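Betreff: Re: [Kulturkreis] Satirische Musikreihe im Juni

Sehr geehrte Mitglieder,

zur Anfrage von Frau Saludo:

> Trifft es zu, dass der Liederabend "Ikonen" verlegt wird?
> Behalten die Karten ihre Gültigkeit?
> Erlinda Saludo

Der Abend mit Morena Carbone findet am Mittwoch im Saal Drunine statt. Dort stehen 200 Plätze zur Verfügung, bereits erworbene Karten bleiben gültig. 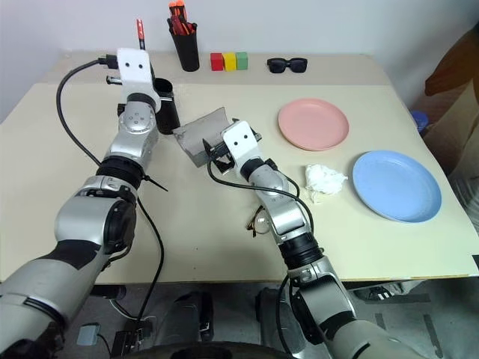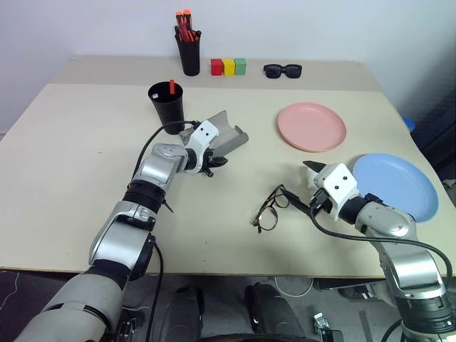 Die Parodien des ersten Teils wurden mit dem Verlag Skornis abgestimmt. Das Programmheft weist sie ausdrücklich als Satire aus. Einlass ist 45 Minuten vor Beginn, je Mitglied können 2 Freikarten angefordert werden. Von den Heften sind noch einige 400 Stück vorhanden; Bestellungen nimmt Herr Javier entgegen.

Mit freundlichen Grüßen
Kenneth Galang
Geschäftsstelle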